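Kitchen Food Waste in Shared Student Housing
Project report, Environmental Studies
Martti Suominen and Rogelio Ocampo
20 Feb 2023

We wanted to know how much food gets thrown out in shared student kitchens and which foods make up most of it. Our sample was 17 households in two residence buildings, Morby and Hollenstein. Each household weighed its food waste every evening and wrote the weight and the type of food on a sheet taped inside a cupboard door.

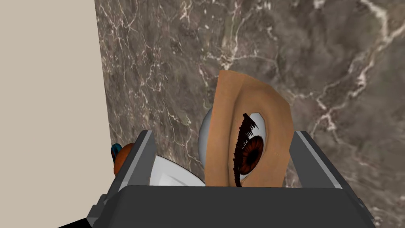 Households had their own scale and a lidded tub. Peels, bones and coffee grounds went on a separate line of the sheet, so that we could keep them apart from food that could have been eaten. Drinks poured down the sink were left out.

The average household threw away 530 grams of edible food a day. Bread was the largest item by weight, followed by cooked rice and pasta. Salad greens weighed little but showed up on the sheets most often. Morby households wasted more than Hollenstein households, roughly 200 grams a day more. Morby has smaller refrigerators, and several people there wrote that leftovers would not fit. 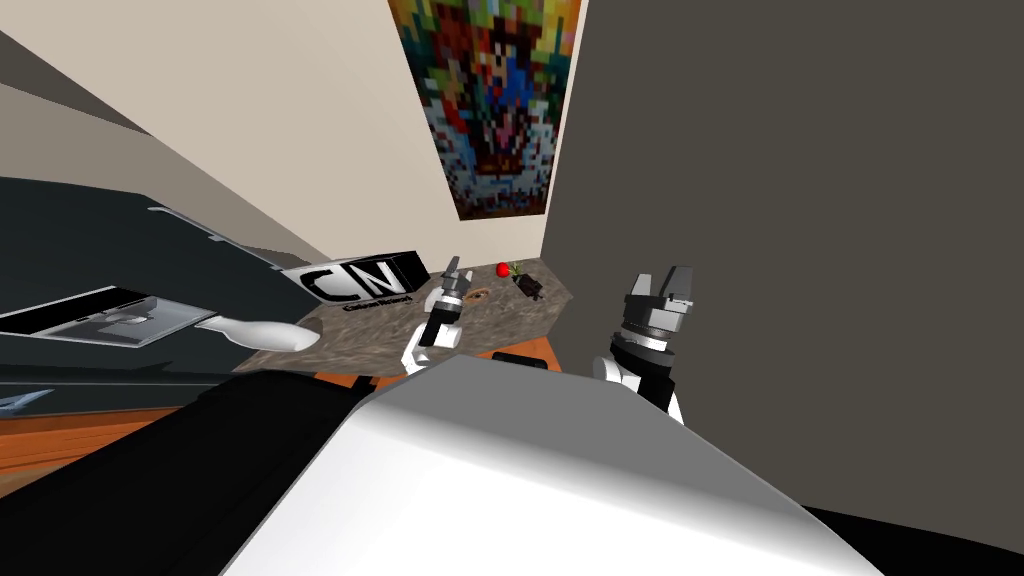
Why was so much of the waste bread?
Most residents buy their own loaf, and a full loaf is more than one person eats before it goes stale. In the households where people shared bread, it was rarely on the sheet.

We also asked residents to guess their waste before the weighing began. Nearly all of them guessed too low. The most common guess was one slice of bread or a spoonful of leftovers per day.
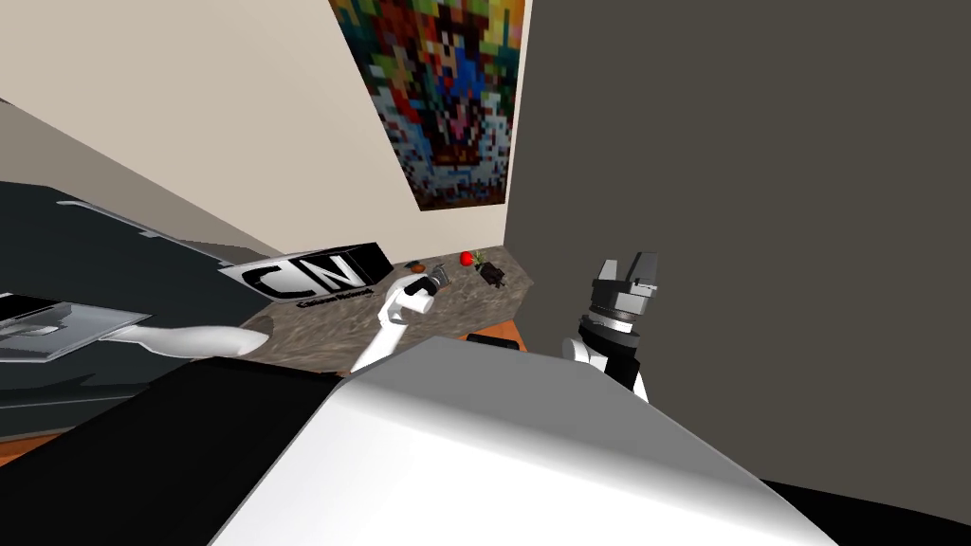
One Hollenstein household dropped to 400 grams a day after its members started freezing half of each loaf. They did this on their own, and we kept their numbers in the average.

The main weakness is that people weighed their own waste and may have changed their habits while doing it. Two sheets had missing days. We plan to repeat the weighing in April with the same scales and a shorter sheet.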